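Setting the table, and what I did with my grandmother's placemats

July 11, 2019

14 comments

My grandmother set the table for every meal, including the ones she ate alone. I set it for company and for nothing else until this spring, when I moved into the apartment in Tullham and got rid of the big table. The new place has room for a small one and that is what I have. I eat at it every night now, because there is no couch facing a television to eat on.

I thought I would write down how I do it, mostly because my cousin Elínborg asked what I ended up keeping from the boxes and I keep forgetting to answer her.

There were four boxes in storage. One was all glasses, and I kept six and gave the rest to Huw Lloyd, who had just moved and was drinking out of jars. One box was serving dishes, far too large for one or two people. The third had the plates. The fourth was linens, cutlery and trays, all mixed together and wrapped in newspaper from some December long ago. The storage unit was number 606, and I paid for it for years without going in. I would not do that again.

Of the plates I kept the wide-rimmed ones. They have a shallow well in the middle, so they work for pasta or anything with a sauce, and they also work for toast. The deep bowls that went with them were chipped and I let them go. I was sorry about the little side plates, but I never use side plates. Bread goes on the rim or on the table.

The placemats took longer to decide on. My grandmother had a lot of them, quilted ones and some woven ones with fruit, and a set of plain ones that had gone yellow. I washed the yellow ones twice and they stayed yellow. I kept two of the woven ones for their own sake and they live in a drawer. For everyday I like a stripe. Stripes going side to side make it easy to see when the mat is crooked, and they hide a coffee ring better than a solid color does. Gray is good with white plates and it doesn't show much.

So the order goes like this. Mat first, pulled square to the edge of the table. Then the plate. Then the fork and the knife. If there is soup I bring the spoon with the soup. The glass goes wherever there is room.
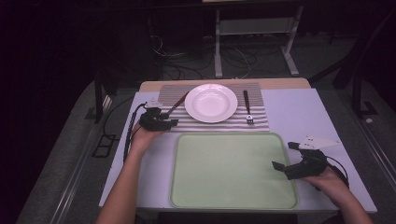 I put the knife on the left and the fork on the right. I know this is backwards. Bergþóra Blöndal, who lived across the hall from us in Vatthorpe and taught my mother to cook, was left-handed and set every place that way, and it is how I learned. When people come over I switch it if I remember. Raimo Partanen once ate a whole dinner at my place with the knife in the wrong hand and only mentioned it the next week.

The knives and forks themselves are the dark-handled ones from the fourth box. They don't go in the dishwasher. I ran one through the first week and the handle came out dull and rough, and I had to rub oil into it for a few evenings. Now I wash them by hand right after eating and dry them, and they go back in the drawer facing the same way.

The tray was the part I didn't expect to use. I had thought of trays as something for people who eat in bed. But in a small kitchen with no counter to speak of, it saves walking. I load everything I need on it, carry it in one trip, and put things out from there. After dinner it goes the other way. A light-colored tray is better than a dark one, since you can see crumbs on it and wipe them off before they end up in the cupboard. Get one with a rim, even a low one. I had a flat one from Zindley for a while and lost two glasses off it.

A large tray does take up a lot of a small table. I put it at the front while I'm setting the far place and then move it to the top of the refrigerator, where it fits standing up against the wall. If you don't have a spot to stand it, measure before you buy. Hjalti has one that lives behind a bedroom door.

I'm still missing napkins. My grandmother's were all stained and I cut them up for rags. I have been using paper, and I would like to stop. I looked at a set from Diệp in a dull green but I haven't made up my mind, and I don't want to iron anything.

Elínborg, the answer is six glasses, the wide plates, the dark cutlery, two woven mats and the trays. If you want the big serving dishes they are still in my hall closet. Come before I give them to Huw too.

124 shares
765 views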